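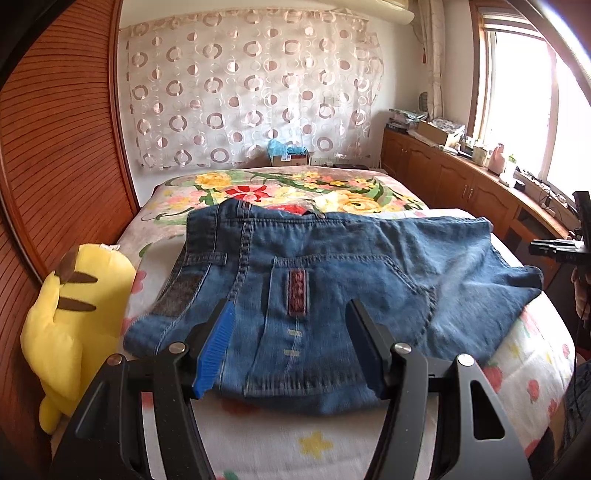
**Humum** is a trade name for a hemp seed oil sold as a sleep aid, first marketed by Saarela, a supplement company in Dultport. The oil is pressed from hulled seed, which holds only traces of cannabinoids, so claims that it "works like CBD" have little behind them.

The maker cites a test with 60 users, most of whom said they slept better after 30 days. There was no placebo group. Critics, among them the herbalist Tươi Vi, have noted that the users got the bottles free and kept their own sleep diaries. A larger trial of 1,000 people was announced in June, but no results have been published.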